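Ticket 223: Soft goods creeping off bench, Plokisano cover
Status: Open (reopened by customer)
Product: Plokisano ribbed bench cover, white
Opened by: Tia Parsons
Assigned to: Rommel Javier

Tia Parsons wrote:
We bought the Plokisano cover from Giden in November for the white bench by the open side of the room. The listing says the ridges "hold soft items where you set them down." They don't. We put a soft thing on it, leave for lunch, and when we come back it has moved toward the long edge. Twice it's been on the floor. The bench was fine before, or at least no worse, and I'm having trouble seeing what I paid for.

Before anyone asks, yes, I read the care sheet. Yes, it's right side up.

Rommel Javier replied:
Hi Tia, sorry for the trouble. Could you tell us:
- whether the ridges run along the bench or across it
- whether you wiped off the shipping film residue with plain water
- what kind of items are moving
- whether the bench is level

Tia Parsons wrote:
Ridges run along the bench, the long way. That's how it came rolled and there's only one way it fits.

Wiped it with water. Then wiped it with water again when your phone person told me to, which I have to say did not feel like a second step.

Items: soft stuff only. Anything with some weight to it stays put, but it would stay put on a sheet of glass too, so I don't give the cover credit for that.

Level: as far as I can tell. I put a level on it at each end and the bubble sat where it should. The floor is smooth gray and pretty flat.

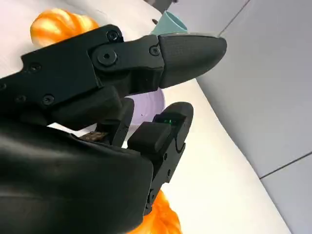 I'd also like to know what "hold" was tested with. If somebody put a brick on it, that isn't a test.

Rommel Javier replied:
Thank you. With ridges running lengthwise, an item can shift along the channel more easily than over it, so you'd normally see movement toward the ends. You're describing movement toward the long edge, across the ridges, and that's unusual. Would you try turning the cover face down for a day? Some customers see better grip on the reverse.

Tia Parsons wrote:
Which customers? The reverse is the smooth side.

I did it anyway. Day one, face down: the soft items moved. They moved less, so I'll give you that, but I was also walking past the bench less because it was raining and everyone was in the other room. I don't think one day proves anything. Turned it back over.

Internal note, Jordan Clegg:
I don't love the flip suggestion. It's on the old script and I have never found where it came from. Has anyone here seen it work? Please take it off the script unless somebody can point to a case.

Internal note, Rommel Javier:
Couldn't find one. Removed.

Rommel Javier replied:
Tia, please disregard the reverse side advice. One more thing we'd like to rule out. Could you leave one item in the middle of the cover, put a pencil mark next to it, and note the time and where it is when you come back? Something light and soft is best. And please note whether anyone has worked at the bench in between.

Tia Parsons wrote:
Fine. I used the orange and white striped one, because the stripes make it easy to see if it has turned.

Log:
9:10 set down, pencil mark on the ridge next to it
9:40 no change
10:30 no change
11:15 stripes a little crooked compared to the mark. Neville Nuttall had been at the bench. He says he didn't touch it. He also says he doesn't remember being at the bench.
12:00 same as 11:15
1:20 closer to the long edge by the width of one ridge, maybe
3:00 same 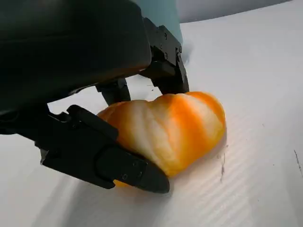

So it does move, but only after people have been working there, and I'm annoyed to report that. I'd rather it was the cover. I'm still not convinced it isn't. If a person leaning on the bench is enough to shift something that soft, then the ridges aren't doing much, are they?

Rommel Javier replied:
That helps a lot. Two things it could be:
1. Sleeves and cuffs catching on the item as people reach over.
2. The cover itself lifting slightly and settling back when someone leans on the edge. The 400 size is sold for benches up to 285 cm. If yours is longer, the cover may not be reaching its end clips.

Could you measure the bench?

Tia Parsons wrote:
What end clips?

Internal note, Jordan Clegg:
Here we go. Please check whether her order shipped with clips. Citis packed that batch.

Rommel Javier replied:
There should have been a small bag of clips inside the roll. If it wasn't there, that's our packing error and we'll send a set today at no charge. Please allow up to 14 days over the holidays.

Tia Parsons wrote:
I still have the roll and I looked down it with a flashlight. No bag. No mention of a bag on the care sheet, either. I asked Tia Fothergill, who ordered the same cover for her place on Rattanakul, and she has clips but never put them on. Hers doesn't creep. So now I have one cover with no clips that has the problem, and one with no clips that doesn't. Make of that what you like.

Bench is under your limit, by the way. I measured.

Rommel Javier replied:
Understood. Clips are on their way, sent Friday, December 24, 2021. I'll mark this as resolved for now, and you can reply at any time to reopen.

Tia Parsons wrote:
Reopening. It isn't resolved, it's in the mail. I'll run the same log with the clips on, same striped item, same spot in the middle, and I'll keep Neville away from the bench for the morning half and let him near it in the afternoon. If it still creeps I want the refund and not another cover.

Rommel Javier replied:
That's fair. Leaving the ticket open until we have your second log. The return window has been extended on your order so it won't run out while you're waiting on the clips.

Internal note, Jordan Clegg:
Ask Citis how many rolls went out without the bag. Also the wording on the listing. "Hold" is too strong if the clips are what does it.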